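七月，晚上

昨天写到我们从湖边坐夜车出来，车厢里没有睡成。今天早上六点多到 Vondach，下车时天已经亮了，站台上除了我们还有三个背登山包的人。小林的箱子轮子坏了一只，一路拖到旅馆，石板路上声音很大。

旅馆叫 Enico，在邮局后面那条上坡的街上。房间要下午两点才能进，前台让我们先把行李放在楼梯下面，给了两张早餐券。我洗了脸，换了一件衬衫，就出门找吃的。
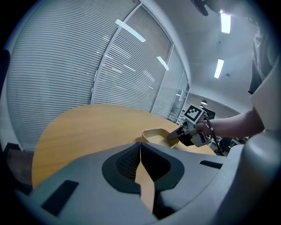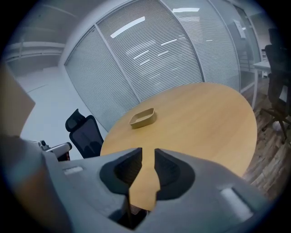 *浅色的木头桌面。*

早餐券没有用，留给明天。我们去了 Fellell，是 Ashraf 在信里写过的那家面包房。门面很窄，进去以后倒很深，后面一半是烤炉。柜台上只摆四五样东西，卖完一盘再出一盘。我要了一个黑麦圆面包，称出来400克，两个人吃一顿正好。小林要了杏子酥皮，说底下有点焦，上面的杏子很酸，她喜欢。咖啡是滤的，装在厚杯子里，续杯不要钱。我续了一次，小林续了两次。

坐了很久。昨天一晚没睡，坐下以后就不想动。旁边一桌是本地的老太太，两个人分一份报纸，看完一半就交换。窗外有人在洗街，水顺着石板缝往下流，流到火车站那边去了。我把这几天的账补了一遍，从出发到现在，两个人一共花了1057，比预算多出来的部分主要是车票，当时没有早买。吃饭倒没有超。

后来去看市场。市场在教堂旁边，早上开到中午。东西不算多，樱桃已经过了最好的时候，颜色发暗，味道还可以。蘑菇有三种，我只认得鸡油菌。奶酪摊的女人切得很大方，每种都要让人尝，尝到第四种我已经分不出来了，最后买的是第一种，硬的，外面有一层灰皮，闻起来像地窖。小林买了一小瓶松芽糖浆，准备带回去送她母亲。她母亲不爱吃甜的，我提了一句，她说那就放着看。

十一点多 Ashraf Kabbaj 到了。他从另一条线过来，比说好的晚一个钟头，车在隧道口停了。三年没见，他胖了，头发剪得很短。我们站在喷泉旁边说了一会儿话，主要是说车。他带了一盒椰枣，从家里拿的，盒子在包里压扁了，枣没事。

中午没有正经吃饭，坐在市场后面的台阶上，把面包、奶酪和樱桃分了。Ashraf 有一把折刀，切面包用它，切奶酪也用它。椰枣配那块硬奶酪意外地好，咸的在前面，甜的在后面。我记下来，回家可以再试一次。太阳很晒，吃到一半我们往里挪了两级台阶，挪到阴影里。

下午进了房间。房间在三楼，没有电梯，窗子对着后院，院子里晾着床单。床有点软。小林倒下就睡着了，我洗了袜子，挂在窗边，又看了几页书，也睡了。醒来四点半，嘴里很干，一时想不起来在哪里。

Ashraf 没睡，一个人坐缆车上山去了。缆车终点海拔3306米，他说上面风很大，只待了二十分钟，云在脚下，什么都没拍到。他在山上喝了一碗大麦汤，价钱是山下的两倍，汤里有熏肉皮，嚼不动，但是热，他全喝了。回来时脸晒得通红，我把防晒霜给他，已经晚了。

晚饭是早就订好的，在 Restrepo，9点。这里夏天吃饭晚，九点还有天光。店是 Wálter Taipe 开的，Ashraf 和他从前在同一个厨房里干过两年，一个做冷盘，一个洗锅，后来洗锅的开了店，做冷盘的改行去教地理。店里一共七张桌子，没有菜单，写在一块黑板上，黑板在两张桌子之间搬来搬去。

我们吃的记一下：

- 腌鳟鱼，切得很薄，下面垫着土豆泥，凉的。土豆泥里有青辣椒，黄绿色，辣味来得慢。
- 玉米饼，小的，一人两个，夹炖了很久的羊肩。羊肉本身没有什么汁，另外给一小碗肉汤蘸着吃。我吃得手上都是。
- 烤甜菜，配的是中午那种灰皮奶酪，刨成丝。我一吃就认出来了，问了 Wálter，他说就是同一个摊子的。
- 甜品是一种米布丁，上面撒肉桂，旁边有煮过的杏子。小林说比早上的杏子甜，她还是喜欢早上的。

酒喝了一瓶本地的白葡萄酒，很淡，有点像青苹果。Ashraf 不喝，要了苏打水加柠檬，Wálter 给他端来的杯子里还放了一根黄瓜，他拿出来吃了。

鳟鱼我觉得最好。土豆泥的做法我问了，Wálter 讲得很快，夹着两种语言，我只记住几点：土豆要带皮煮，趁热过筛，辣椒先用水煮三遍，去掉苦味，再打成泥，油要慢慢加，最后挤青柠。盐什么时候放没有听清。回去试的时候先少放一点。

吃到后来店里只剩我们和门口一对夫妻。Wálter 解了围裙，拉了把椅子坐过来，吃我们剩下的米布丁。他和 Ashraf 说从前那个厨房的事，说有一年夏天冷柜坏了，半夜把所有的鱼都做成了鱼汤，第二天员工餐喝鱼汤，第三天还是。我听过 Ashraf 讲这件事，他讲的是虾，不是鱼。两个人为这个争了一会儿，没有结果。

Wálter 的店开到第五年，冬天滑雪季忙，春天关两个月，回去看他父亲。他说这里最难的是买鱼，送鱼的车一周上来两次，碰上封路就没有。其余的他不抱怨。房租没有说，我也没有问。他问我们明天去哪里，我说还没有定，可能去下面的村子，坐公共汽车。他说村里有一家做火腿的，下午去，上午人家在干活，不开门。他把地名写在收据背面，字很草，我回来又抄了一遍，夹在这本子里。

结账时他不肯收甜品的钱，Ashraf 把钱压在杯子下面，走出去以后他追出来，又还给 Ashraf。最后钱进了门口的小费罐。

走回来的路上很凉，我只穿了衬衫。街上的灯隔得很远，中间有几段是黑的。邮局门口有一只灰猫，跟我们走了一段，到旅馆那条上坡就不走了。Ashraf 住的地方在河对岸，他在桥头和我们分开，说明天早上十点来敲门。按他今天的钟点，我们打算睡到十点半。

小林现在在看地图，去村里的公共汽车一天四班，回来最后一班是下午六点一刻。火腿如果三点开门，时间够。中间可以在村里吃点东西，地图上有两家，一家写着夏天休息。另一家没有写，要去了才知道。

还有几件小事。小林的箱子，前台说车站对面有修鞋的，有时候也修轮子，明早先去问。松芽糖浆的瓶盖不严，漏了一点在袋子里，已经用塑料袋另外包好，立着放。我的袜子还没有干。防晒霜在 Ashraf 那里，明天记得要回来。

胃有点撑，大概是羊肉。早上那个黑麦面包还剩一小半，用纸包着，明天路上吃。奶酪也剩一块，放在窗台外侧，夜里凉，应该没有问题。小林说会有鸟，我又拿进来了，现在整个房间都是那个味道。

十二点差十分，关灯。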